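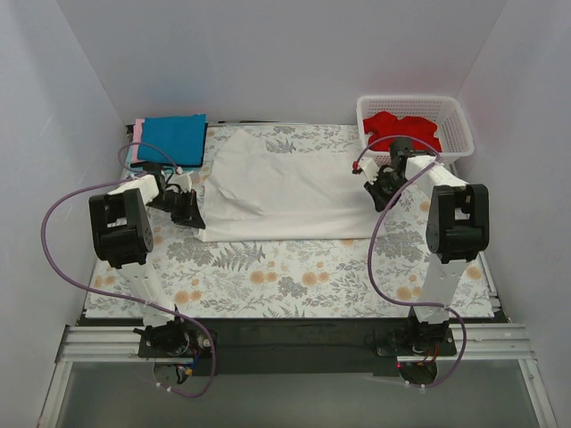
Can a machine do the laundry yet? Rhydian Sayce says no, then says "nearly", then asks for the kettle. He runs the folding bench at Ifans, up the hill from Drundport, and he's been at it since August. Two arms, one table, a white cloth spread out between the grippers, a red one still crumpled in the basket behind. "Cloth is horrible," he says. "A box stays a box. Cloth's a new shape every time you touch it."

Speed? Not great. A tea towel takes him 7 seconds. The arms, on a decent run, 74. He has logged 3000 attempts and wont give me a success rate, only "better than spring".

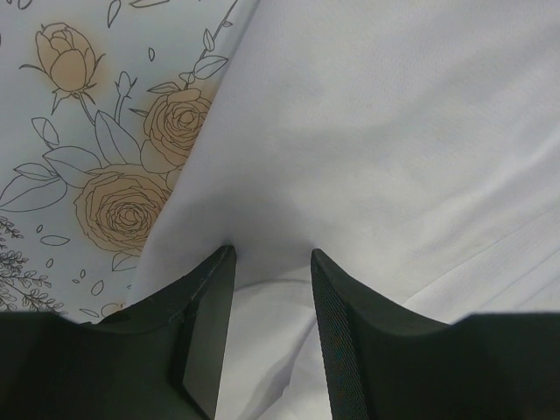

Corners are the hard bit. Pick up one layer when you wanted two and the whole fold goes. "My nan did it watching telly," he says. "Never looked down once."

Sarkholm, the hotel laundry, has asked him when it can have some. It does around 225 sheets a shift and cant get staff. He told them not this year — maybe pillowcases, maybe the one after. Fitted sheets? He laughs at that for a while.

And at home? Rhydian lives over in Tinthorpe, washing on the chair like the rest of us. "I'd buy one tomorrow if it put teh socks away. It doesn't do socks."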